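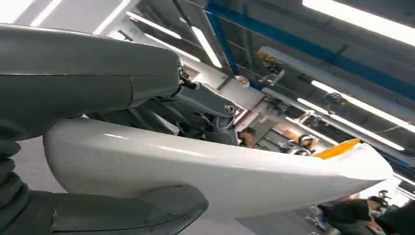 1 min read

Is the Flalatel robotics open day OK for total beginners?

Thinking of taking my niece in July. She's mad on robots, I can't program a toaster. Worth the drive?

Answer 1
Yes, go! I went to the last one and grinned the whole way home. You get right in under the arms – white shell, orange-yellow tip, big bolts – and Morena Sorrentino, who ran our demo, was happy to take daft questions.

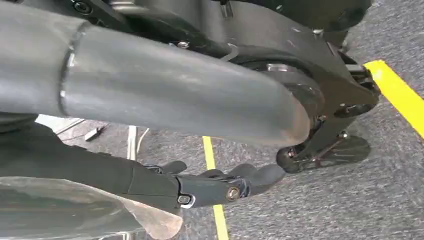 Robot hand and foot by the yellow floor tape

Wear comfy shoes, there's heaps of standing. Parking at the Farina end is easiest, then catch the 19 bus.

Answer 2
went with my brother, good fun. bring lunch

Answer 3
Seconding the hands demo. Ask about the joints – my favourite bit by miles. Bookings were capped at 81 last time so get in early.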